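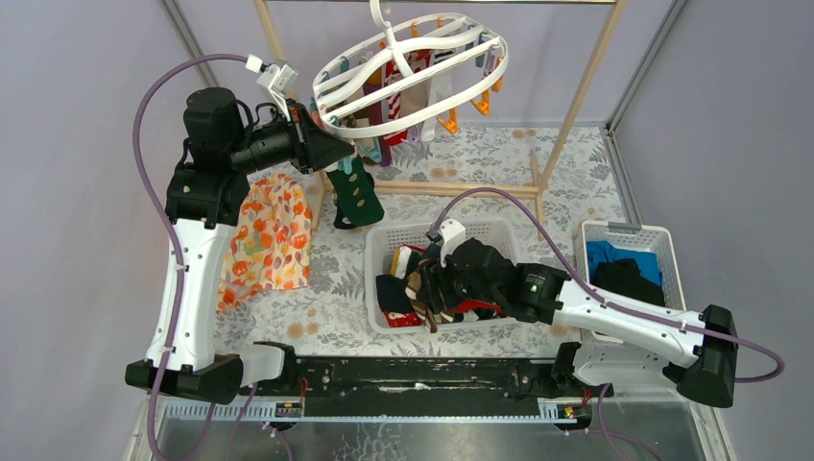

Ticket: left arm lags on clip opening, sock task
Opened by: Maëlys Royer
Status: open

Teleop demos of hanging socks on the clip hanger. The left gripper closes late when I squeeze the handle. Out of 29 demos I had to bin 14. The right arm, picking from the basket, feels normal. Urkwood support says recalibrate.

Rostislav Kováčik, 10:40
Did you recalibrate?

Maëlys Royer, 10:55
Twice. Same delay. I don't see how calibration would make one side late and leave the other alone, but it's done.

Rostislav Kováčik, 11:30
Could be the purple cable on the left. It loops out wide from the bracket and down the outside of the link. Please swap left and right and run 3 more.

Maëlys Royer, 13:15
Swapped. Left still late, right still fine. So much for the cable.

Timothée Carré, 14:05
The left handle has a smoothing filter set in the config, the right has none. Left over from the May demos, I think. I've turned it off.

Maëlys Royer, 15:20
Better by feel. I'm not closing this on feel. I want a log of handle against gripper position for both sides, and I'd like someone to check how many of the 3,000 older demos were recorded with the filter on before they go into training again.

Assigned to: Timothée Carré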